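Home | Notebook | Materials | Suppliers | Archive

Print this entry | E-mail this entry

Oct 22, 2021

Stain and sealer trials, bench notes

Carried on with the sealer question today. The Corkgate job wants a pale limestone shelf in a kitchen, next to a sink, and the client has been told by somebody that limestone can be sealed once and forgotten. I want something in writing before we quote.

Offcuts are from the same slab as the May order. I cut them into strips, honed one face to 400 and left the other face off the saw. Washed with plain water, no soap, and left on the rack overnight. Weighed each strip this morning before anything went on it. The small scales drift when the heater is running, so I turned the heater off and weighed everything again. The second set of figures is the one to use.

Two sealers on trial: Tevus, which is solvent-based and smells like it, and the MacAulay water-based one. One strip left bare as a control. Tevus went on with a cloth, one coat, wiped back after 10 minutes. MacAulay went on with a brush because the tin says brush. It foamed a little in the saw marks and I had to go over it twice.
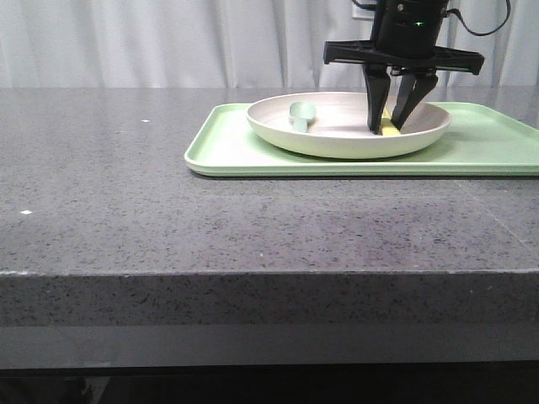

Speckled dark worktop, pale curtain behind.

Stains used: black tea, red wine, olive oil, lemon juice. One drop of each per strip, set out in the same order from the marked end. I covered the oil and wine with watch glasses. The tea I left open as it would be in a kitchen.

First look after lunch. Bare strip has taken everything, as expected. Oil has gone in deep and spread into a ring well past the drop. Tea is a clear brown mark. On the Tevus strip the oil is still sitting up on the honed face but has started to go into the sawn face. MacAulay has held the tea and wine better than I thought it would. Oil has got through on both faces.

Lemon has etched all three. No sealer will stop that and the quote needs to say so in plain words. It is a dull spot you can feel with a fingernail. I rubbed one out with the 400 pad and it came back to an even finish, so the damage is shallow, but the client would have to be willing to do that or pay us to.

Cost. The big drum of Tevus is 170 on the old price list and I doubt that still stands. Ring them on Monday. The MacAulay is cheaper per litre but needs the second coat, so there may be nothing in it. Stock reference for the drum is 3,877 if anyone else is ringing. 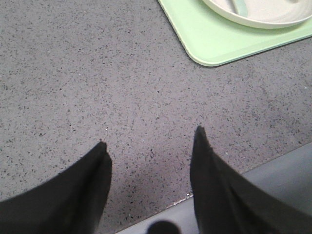 A note left on the bench sheet asks whether the strips were sealed on the edges as well, as the shelf will have an open front edge and that is where the water will run. They were not. Fair point. I have cut two more strips and will do all six sides this time, with the edge honed the same as the face.

The other thing to settle is whether to give up on limestone and offer them the Skerkano slate. It takes oil as well, but it is dark enough for the mark to be hard to find, and lemon does very little to it. We have one decent piece left from the hearth job. It has a vein across one corner that could be cut out if the shelf comes in under the length on the drawing. The drawing has two different lengths on it. Need to ask which.
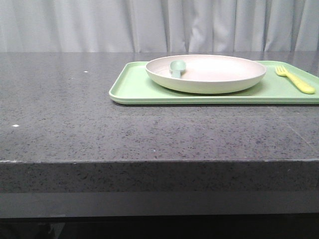

Corkgate replied by e-mail that they would sooner stay with limestone and put up with some marks, provided the care sheet says what to expect and how to rub out a dull spot. They also want a sample they can keep by their own sink for a week.

So, to do:

Seal the two new strips, all sides, Tevus on one and MacAulay on the other.
Poultice the oil on the bare strip and see how much comes out.
Weigh everything again with the heater off.
Draft the care sheet. Keep it to one page.
Cut a sample with one honed edge and seal it before it goes out.

Lids back on the tins properly, please. The Tevus had skinned over.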